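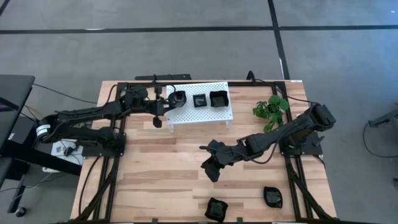
Butcher block table top cupping after I moved, will it go back?

Posted by Radek Urban

Hi all, hoping somebody here has been through this. I bought a secondhand table top from a guy in Tarport last fall, strips of pale and reddish-brown wood glued up, a little under 2 inches thick. It was dead flat when I got it. Then we moved to an apartment with baseboard heat and by March it had cupped so badly that a pencil rolls straight to the middle (my daughter thinks this is great). The edges are up by 3/16 at the worst end.

I oiled the top twice when I got it and never touched the underside. It's screwed tight to a metal frame, 5 screws down each long side. Do I sand it flat, or wait it out? I don't own a planer and I'd love to not buy one!

Demetrio Montes

Don't sand it yet! Your top side dried out faster than the bottom, or the bottom picked up some damp, and either way the wood is still moving. If you sand it flat now and it relaxes in the summer, you'll have a hump instead and you'll be back here asking about that.

What I'd do: take it off the frame and stand it on edge, leaning against an inside wall, well away from the heater. Leave it there for 3 weeks so both faces get the same air. Mine came back most of the way doing just that, though I had a smaller piece and I can't promise yours will. Then oil both faces and the end grain, same number of coats on each. I use the Rosen oil, but any plain one is fine.

And those tight screws are a problem. Wood has to be able to move across its width. Drill the holes in the frame out into slots, or use figure-8 clips, and snug them up without cranking. If there's still a cup after all that, find a cabinet shop with a wide belt sander. The one I go to on Sotomayor charged me $94 for both sides and it took them less time than I spent parking.

sawdust_pat

put it on the lawn upside down on wet grass with the sun on it. my grandfather did this with every board he owned. check it every hour or you'll overshoot

Demetrio Montes

That does work on a single board, Pat, but I'd be nervous about it with a glue-up. If any of those joints are tired they could open right up.

Radek Urban

No lawn anyway, third floor! It's off the frame and leaning in the hallway now. One of the screws had already snapped, so I guess you were right about those. Will slots 1/2 inch long be enough for a 30 inch wide top?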